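Candy on the table: bowl, mug or the tub it came in?
Home & Table > Serving and Storage
35 replies

marlo_k wrote:
Hello everybody. I have a small question and I hope it is not too silly for this section. We have a long table of light wood where people sit, work and drink coffee, and I want to keep wrapped candy there for everybody who comes by. Until now I have put most of it in a clear plastic bowl with a wavy edge, like a flower, and a smaller portion in a white mug. My sister says the mug looks like I forgot to wash the dishes and put candy in it. I like the mug. What do you use, and does it matter?
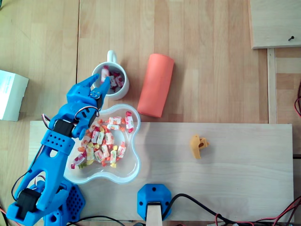 Bowl and mug, both with wrapped candy.

I should add that the table is used every day and I can't give the whole table to sweets. I also would like something that does not cost more than the candy inside.

pinewood35 wrote:
The bowl, no question. People take from a bowl because they can see what is there. With a mug you have to stand over it and look down, and many guests feel shy to do this. My mother had the same rule for nuts.

Shoshana Ostrowski wrote:
I disagree with pinewood35. I ran the front desk at a guest house in Langate and we had both kinds. A bowl is emptied before lunch. From the mug people took one piece and said thank you. If you pay for the candy yourself you will learn to love the mug very quickly.

Also the handle is useful. You can carry the mug to another table with one hand and a coffee in the other. Try this with a wide bowl.

pinewood35 wrote:
So your advice is to make it difficult for the guests? I don't think this is hospitality.

Shoshana Ostrowski wrote:
My advice is to make it last until February. We went through almost 4000 pieces in one winter at Langate and I was the person who had to order them.

tessel wrote:
Can I say something about the wrappers? The real problem in our house was never the bowl, it was the empty papers. After one evening they are mixed with the full ones and you put your hand in and find nothing but paper. Now I keep one cup only for the empty ones. Maybe marlo_k can use the mug for this and make the sister happy also.

marlo_k wrote:
Thank you for so many answers! tessel, I like your idea but the mug is good for candy, I will not give it up so easily. I looked again at how it is arranged. The bowl is close to the mug, partly on the lighter board, and the white wrappers with pink and red look nice against the white inside of the mug. I think this is what I like about it, the colors. 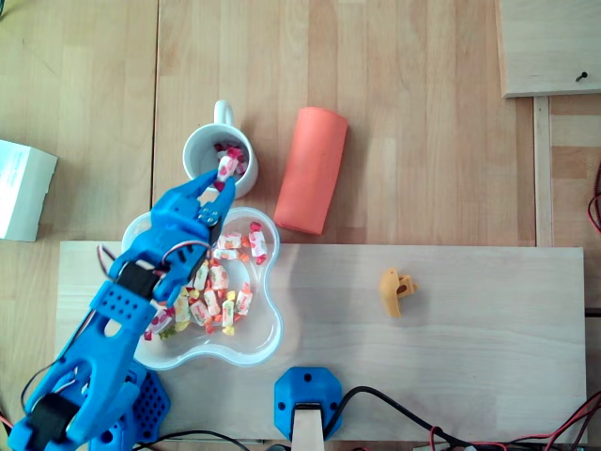
Page 2 of 3

oldspoon wrote:
Nice colors, I agree. But then take only the white ones with pink and red for the mug and leave the yellow and green for the bowl. If you mix everything in a small cup it looks like leftovers. In a bowl the mix looks cheerful.

One more thing – plastic bowls with this wavy edge are hard to clean if a chocolate melts in them. I had one from Samonte and I used a toothbrush for the corners. For wrapped candy it is fine.

grete_in_urier wrote:
I am with the mug people. In Urier we have a shop that sells wrapped caramels in cups and everybody buys them as a present. But choose a heavy cup, a light one falls over when somebody reaches in fast.

pinewood35 wrote:
A present is a different thing from a table.

grete_in_urier wrote:
Yes, but I eat them at the table :)

tessel wrote:
What about the tub? Nobody has mentioned the plastic tubs that candy is sold in. You already paid for it and it is made for this purpose.

marlo_k wrote:
I have one of these too, the Haribo Dragolo. It has a white rim and a bear and a boy on the label, and you can look through the plastic a little. There are small red and white ones in it, only at the bottom. My sister says a tub on the table is worse than a mug. I think she is wrong again, children know immediately what is inside. The slogan on it is in French, "c'est beau la vie", and this is nice to read with coffee.
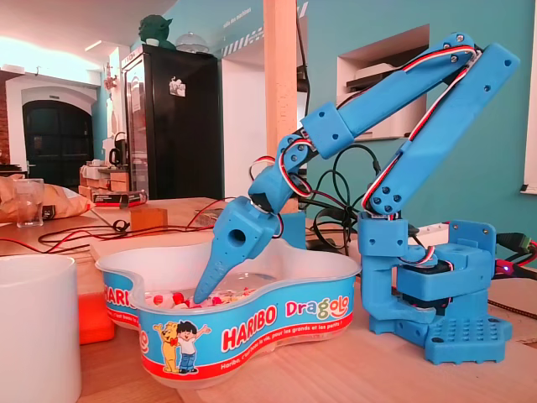

Tub on the table, yes or no?

oldspoon wrote:
No for guests, yes for family. A tub with a big name on the front looks like you just came from the store. When it is empty I would keep it for buttons or screws. Mine holds 200 clothes pegs and sits near the washing machine.

Shoshana Ostrowski wrote:
Yes for everyone. I have changed my opinion on many things but a tub with candy in it never made a guest unhappy. Just don't leave it almost empty, that looks sad. Fill it again or move the last pieces to the mug.

pinewood35 wrote:
On the last point we agree, please somebody write down the time of day.

marlo_k wrote:
Then I will do it like this: bowl in the middle for all the colors, mug near the coffee, and the tub comes out when there are children. I will tell my sister that the forum has decided, although I see it was not a very clear decision.

Comments (3)

b_lindqvist: We use an old sugar bowl with a lid. It keeps the dust away.

kaya77: Team mug. I read the whole thread while eating caramels.

ronnel: A lid is a good idea but then people forget there is candy.

Shared 100 times

Related threads
Trurkix storage jars: does the lid close well?
How to get sticky sugar off a wooden table
Small gifts for coffee guests
Which bowl for fruit in a warm kitchen?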